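3.2 Setup and upkeep of the wrist-mounted recording rig

The Laririer rig is the part of our system that needs the most daily attention, so we describe it in more detail than is usual. It consists of two wrist mounts, a head camera, and a base station on a tripod. The base station supplies power and collects the timing signal. Each wrist mount is a strap with flat plates on the back of the wrist, and a small boxy device hangs under the strap on the side of the palm. Both the plates and the device carry square fiducial markers. The pose of the wrist is computed from whichever markers the head camera can see, and the pose of the device relative to the strap is assumed fixed after calibration.

This last assumption was the main source of error in our first version. The device is fixed to the mount with a screw, and in the June sessions we found that the screw becomes loose when the person works for a long time with heavy objects. A loose device turns by a small angle under its own weight. The reprojection error then grows slowly, and the operator at the screen does not notice it until the session is finished. We now tighten the screw before every session and check it again after every 30 recordings. The check takes little time and is done with the strap on the arm, as taking it off would require a new calibration.

We selected kitchen work as the test for the rig because it contains many objects with long handles. When a person lifts a pan, the wrist must resist a torque, and the strap is pressed against the forearm from a direction that does not occur in the calibration routine. Lifting two pans at the same time is harder still. The two sets of markers come close to each other in the head view, and the pans themselves can hide some of the markers or reflect light onto them.
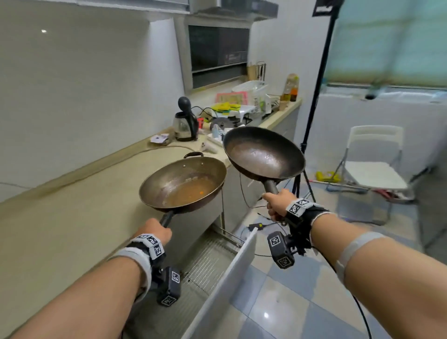

The order of putting on the rig was decided after several trials. The left mount is fastened first, then the right one, and the cable is laid last. If the cable is connected before the right strap is closed, it tends to be caught between the strap and the skin, and it pulls at the connector each time the elbow is bent. The cable should have enough slack for the arm to reach the back of a counter, but it should not form a loop in front of the body where a drawer handle can catch it. We tape or band the cable higher on the forearm so that a pull is taken by the arm and not by the connector. One connector was replaced during the work reported here, and the fault was a broken wire inside the plug.

The tripod is placed before the person enters the kitchen. In a narrow room there is usually only one suitable place for it, and the choice is limited by the drawers that must be opened and by the path of the feet. We put the power adapter on the floor near the legs of the tripod. In the earlier arrangement it was on the counter, where it was close to the sink and was moved by mistake two times. The cables on the floor remain a weak point of the setup. We ask the person to keep the feet in one place during a recording where the task permits it, and to step only between recordings.

Calibration uses a routine of six poses. The person holds both hands in front of the chest, turns the palms up and down, and then extends each arm in turn. The software, which we call Semeniuk after the street of our first laboratory, accepts the calibration when the error is below a threshold set for each mount. If it does not accept, the most common reason is a marker that is dirty or bent. Grease is the usual problem in a kitchen. A film of oil on a marker lowers the contrast between the black and the white squares, and the detector then loses the corner points under overhead light. We clean the plates with a dry cloth first and with a little alcohol only when this is not enough, since alcohol attacks the print after repeated use. The plates are changed after 200 recordings in any case.

Lighting was treated as a part of the rig setup and not as a property of the room. Tiled walls and tiled floors return strong highlights, and daylight from a window changes during the session. We found a short fixed exposure to be better than the automatic one. The images become darker, but the marker edges stay sharp when the wrist moves quickly, and this is more important for the pose estimate. Figure 4 gives a view from the head camera during the task with two pans.

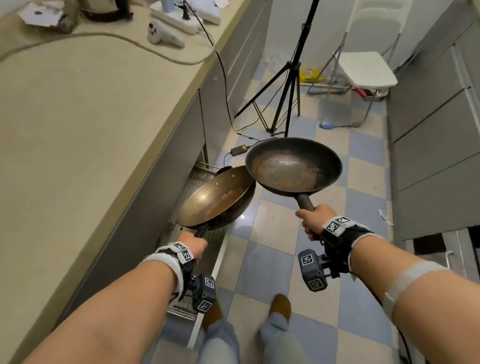
Figure 4. Head-camera view of the two-pan task. Fiducial markers are visible on both wrist mounts and on the device attached to each mount.

In total, 1,165 recordings were made with the maintained rig. The log of each session contains the time of every screw check, every cleaning of the plates, and every repeated calibration, so that a later user of the data can remove the recordings made shortly before a fault was found. The log was kept on paper at the beginning and was copied to the project server by Caroline Ndung'u. The form that we now use has the version date 10/09/2022 and is the same for both of our sites, Prititska and Grendton.

Two problems are still not solved. The first one is the strap itself, which becomes softer with use and must be closed one step tighter after some weeks. We do not yet have a good measure of when it should be thrown away, and at present the operator decides by feel. The second one is the occlusion of one mount by the opposite forearm. When this happens for a short time, the pose is interpolated, and when it lasts longer the recording is marked as incomplete. A second camera on the tripod would help, but it would also need its own calibration in every new room, and we have left this for the next version of the rig.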